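News > Automation > Rules and Standards

New handling rules for hand-held gripper work start 12th July

14 shares | 4 comments

I finally got my hands on the new practice guide from Zirulov, and I read the whole thing over lunch (all 26 pages of it, plus the appendix!). It covers people who record household chores with a gripper in each hand, and it takes effect 12th July at every site Zirulov runs with its partner Vuduven.

The big change is cables. Power strips and loose leads have to be kept out of the walking path, and anyone wearing a tethered gripper gets a second person to mind the line. Markers on the grippers get checked before each session, and sinks and tubs now have their own page, which I was glad to see.

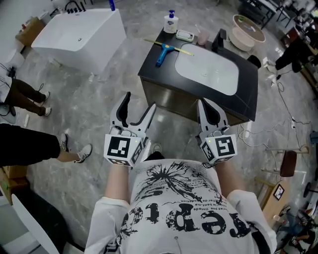
Manríquez wrote in to say the cable rule is overdue but the marker check will eat up the morning, and asked whether one check could cover both grippers if they come out of the same case. I put that to Zirulov and the answer was no, each one gets its own line on the sheet.

There's also a new limit on bystanders, and I like this one a lot: no more than 2 extra people in the work area while someone is recording. Small bathrooms are going to feel that right away. Sernix, which has 138 people doing this kind of work, says it will follow the same guide starting in November.

Contact us | Corrections | Back to top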